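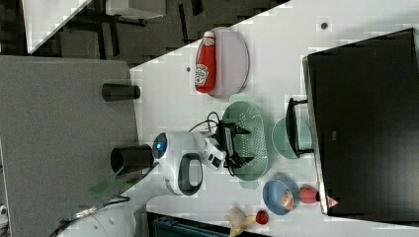 Clorbridge Teleoperation Bench, Kitchen Tasks Group

Bench tips: showing the arm a kitchen task

Notes for anyone recording demonstrations at the kitchen bench, whether by hand-guiding or from the remote station. Startup, stop buttons and login are covered on the Namar page and are not repeated.

Choosing between hand-guiding and remote

Hand-guiding suits tasks with one slow path: wiping, pushing a plate across the table, tipping a bowl. The operator holds the arm near the wrist and walks it through the motion. It is quick to learn. Its weakness is that your forearm ends up in the camera view, and the finished recording includes your sleeve.

Remote control suits picking and placing. Use it for the colander, the plates and any toy fruit that rolls. It takes longer to learn, and depth is hard to judge from the screen for the first hour or so. New operators should do 20 practice picks before saving anything.

Do not mix the two methods in one set. The speeds are different and the sets have to be separated afterwards by hand.

Laying out the table

Put the target item where the gripper can reach it from above with the elbow still bent. If the arm has to straighten to get there, move the item. A straight arm has nowhere to go when you need a small correction sideways.

Leave one finger-width of clear table on each side of anything with a rim. The gripper fingers are angular and will catch a neighbouring plate on the way down.

Bottles can start upright or on their side, and both are useful. A ketchup bottle lying on a plate is a harder pick than the same bottle lying on the table, as the plate can slide when the fingers close. Record it both ways and label which is which.

Round toy fruit should start in a bowl or be settled by hand before you start recording. If it is still rocking, wait.

Change the layout between recordings. Shift the main item a hand's width, turn it, swap its neighbours. A set recorded with everything in the same spot teaches the arm that spot. Change the colours too, if the cupboard allows. For a while every bowl task at this bench used the same blue bowl, and the trained arm ignored the others.

Colander

The colander is light and moves when touched. Approach from directly above and stop just over the rim. Line up so that one finger goes inside and one outside, then lower slowly. Close at the lowest force setting. Thin plastic rims flex, and a flexed rim springs out of the fingers at the top of the lift.

Grip the rim midway along a long side if the task is to move it. Grip near a handle if the task is to tip it. Do not grip the handle itself; it is too small for the finger pads and the colander swings.

If you bump it on approach, you may keep going provided you correct smoothly. Recoveries are worth having. Aidan Lynch keeps a separate folder for them, and they should be tagged "recovery" when you save. If you bump it and it leaves the work area, discard the recording.

Plates

A flat plate cannot be picked up from above. Slide it to the table edge until it overhangs, then take it by the overhang. This counts as one task and should be one recording, start to finish.

Plates with a raised lip can be taken at the lip with the wrist tilted. Tilt before you descend. Tilting at the bottom drags the fingertips along the table and wears the pads.

Pace

Move at the speed you would use to carry a full cup. Faster motion blurs the camera picture, and slower motion fills the recording with frames where nothing changes. A single pick and place should run to nearly 11 seconds. If yours are taking twice that, practise the approach on its own before recording more.

Do not pause in mid-air to think. Plan the path first, then start. A pause gets copied along with everything else, and the arm will later stop at the same point for no purpose.

Keep the gripper open by the same amount on every approach. The Skaretti hand controller has a detent at half open, which is the one to use for anything smaller than a bowl.

Cables

Check the loop of cable over the gripper before each session. It needs enough slack for a full wrist turn in both directions, and not so much that it hangs below the fingers. Turn the wrist fully each way with the table clear and watch the loop. If it tightens, return the wrist to centre and re-seat the cable in its clip.

If the wrist has turned more than once in the same direction during a task, unwind it before starting the next. The software will not warn you.

Saving and labelling

Start recording with the arm at rest and the gripper open. End with the arm back at rest. Label with the item, the action and the end place, in that order, for example "strawberry, pick, bowl". Use everyday words. Write "toy banana" every time, or "banana" every time, and match whatever the set already uses.

Play back the first 2 recordings of a session before making any more. Most faults show up there: a camera knocked sideways, a gripper signal not being logged, the wrong task name carried over.

Finishing up

Wipe the finger pads with a damp cloth and let them dry. Dust on the pads shows up as slips on smooth plastic. Put bottles away capped. Spare pads are in the Eichhorn drawer; write down what you take on the sheet inside the lid.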